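Night crew went from packing to "tending" the new arms, is this what everybody's job turns into?

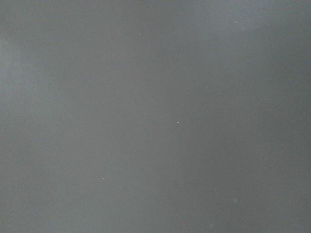

Gray with a few light specks

posted by branaton_nights in Work & Shop Floor

Hi all, long-time reader and I finally have something to ask. I work nights at a parts warehouse outside Custbridge. We kit small orders, mostly hardware and filters, and until February the whole line was hand packed. Then they put in two Drosero arms at the end of the line and moved four of us off packing and onto what they call tending. I clear jams, refill the bins, and a lot of my shift is sitting at a monitor going through the close-ups from the wrist camera and marking each one "part", "no part" or "can't tell". The one up top got a "can't tell" from me. Gray all the way across, lighter on the left and in the top right corner, a few little white dots. My lead wanted "no part". We went back and forth on it for longer than I'd like to admit!

So my real question is two things. First, how do the rest of you handle the ones where there's nothing to go on? I get 285 to go through on a normal night and they time us. Second (and this is the one that keeps me up), has anybody's pay or job title caught up with the new work? I'm still listed as a packer. My wrists feel great, I'll give them that, but I miss talking to people, and my eyes are shot by 4 a.m.

Lâm_line_lead

I've been through this at two places now, so take it for what it's worth. Use "can't tell" whenever you can't tell. That's what it's for. If I were your lead I'd much prefer a pile of those to a pile of guesses, because somebody downstream is going to treat your "no part" like a fact. With a plain gray one like yours I wouldn't even start on what the specks are. Could be dust, could be whatever, you can't get it out of one close-up. Mark it and move on. If you see the same dots in the same spots on the next one and the one after, then you write it up and ask maintenance to look at the lens.

On the timing, ask them (in writing, nicely) whether "can't tell" counts against your rate. At my last place it did, and of course people quit using it, and the numbers looked wonderful for a month until the returns came in. They took it out of the rate after that.

Pay took us longer. We got a new title, "cell operator", and a bump, but only after a bunch of us sat down and listed what we did on a shift next to the old packer description. It was one page. Things like clearing faults, reviewing pictures, restarting the cell, training the new folks. None of it was in the packer description, and HR couldn't really argue with that. Start your list now while it's fresh!

And get the monitor moved. Ours was facing a dock door with the light coming straight in, and I had headaches all through the first winter.

tapegun12

just hit no part. thats what we do. they never check

quietshift

Please don't do what the one above me says, lol. They checked ours.

I'm on days doing the same kind of thing, closer to 500 a shift, and what saved me was swapping. We do an hour on the monitor and then an hour on bins, and we asked for it ourselves. I was sure the supervisor would say no and she said sure, try it. You get to walk, you get to talk to whoever's on the line, and your eyes get a rest. I was also making way more dumb mistakes in the second hour when I sat straight through.

No luck with pay here yet. The title on my badge still says packer and I've been doing this 13 months. I'm going to borrow the list idea from Lâm and see where it gets me. Come back and tell us if yours goes anywhere, okay?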